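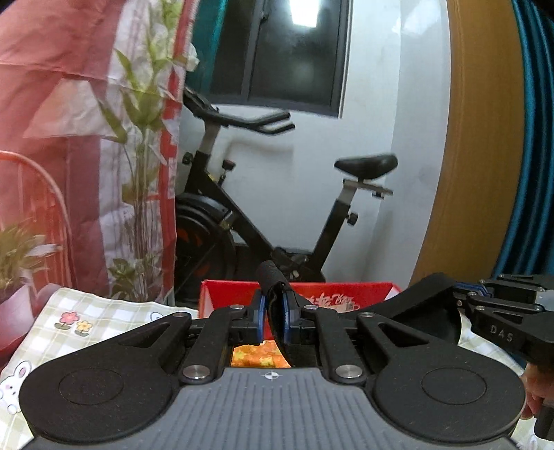

Both grippers at the red box, with the checkered cloth on the table.

Pisari Questions, Gathered in One Place

Ever since I put up my first notes on Pisari – the tabletop packing arm I'm building at home – the same questions have kept landing in my inbox, and I love getting them, but I type slowly. So I've collected my answers on this page. Last touched up in May.

What is Pisari supposed to do, exactly?

Pack a box! It's a pair of arms that will (one fine day) pick small household things off a table and put them into an open carton. I chose packing after moving to Lendalby, when I had more cartons than patience, and I've been fond of the idea ever since.

Why do you hold the grippers in your hands if it's meant to be a robot?

The arms have to learn from somebody, and for now that somebody is me. I work the two hand-held grippers through a packing job, one in each hand, and the recordings become the lessons. So far I've kept 906 of them. I threw out a good many more, mostly from the early weeks when I hadn't made up my mind which hand should go first.

Do I need a proper workshop?

Oh, please don't wait for one. I do all of this on a table with a checkered cloth over it, a few steps from the exercise bike, and it has been a perfectly happy place to work.

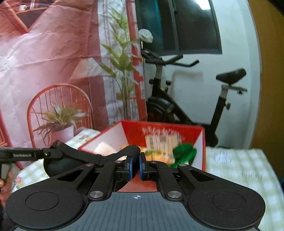
What I would ask you to do is leave yourself elbow room. Two grippers take up more space than you'd expect, and straps and handles are the things I find hardest to hand from one side to the other. Try the whole movement slowly before you record a single thing, and stop whenever your wrists ask you to.

Which finger pads should I use?

Mine are blue, and I've stayed with them. Whatever you pick, use the same ones on the hand-held grippers and on the arms. I mixed them once and lost most of an evening wondering what I'd done.

What has it cost you?

Some 2,379 dollars up to now, counting the motors and the Camonis controller board but not my time, which I'd be spending in that room anyway.

Can I have your files?

Of course. Write to me and I'll send the bracket drawings, along with a rather rambling letter about them.

– Nikola Radulović

Search this site Enter keywords Go

Comments

benchwarmer_k: Thank you for the pads answer. I had one kind on the left and another on the right and couldn't work out why it kept dropping socks.

Odile: Would the brackets fit a smaller table? Mine folds down from the wall.

Nikola: They should, Odile, if the edge is flat underneath. Send me a measurement and we'll work it out.

Related
Kos, my first one-armed attempt
Wiring the Camonis board
Choosing a carton that stays open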